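Gripper Practice Notes -- Gallery

Put up 29 December 2022, in a rush, sorry for gaps. Captions by Othmane, corrections to Consolacion Lumanlan please (she keeps the Wivov rule sheet, I only type it).

What the sheet covers: fingers, cables, handling soft things next to hard things, when to stop. Version 2 now. The old one had the stop rule on the back page and people missed it -- moved to the top. Read it before you book time on Teris. Teodoro signs you off, or Cyrill Frei if Teodoro is away.

Few things that came up in October and are now written in:

Wipe finger faces before each block of runs. Dry cloth only.

Log every 700 cycles, even if nothing happend. Florante had a gap in his log up to 817 and we couldn't use any of it.

No hands past the rail while the arm is live. Not even to straighten something.

Speed stays on the low setting till sign-off. No exceptions, Plulley jobs included.

Two-gripper work, rule 2. One pair of fingers moves, the other pair waits. Call it out loud before you swap. Keep small items close together so neither side has to reach far, like the Doraemon figure up against the pale green foam block, with fingers coming in from both sides. Cables get tied back, white cable tie is fine, and check the loop has slack before you start. Scuffs on the finger tips go in the log too -- a worn edge grips diferently and we want it on paper. Full sheet is on the Simon drive, ask if you can't get in. 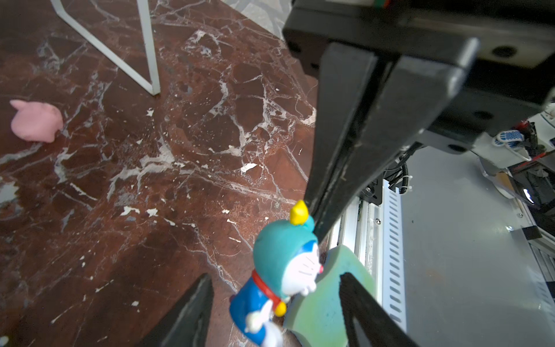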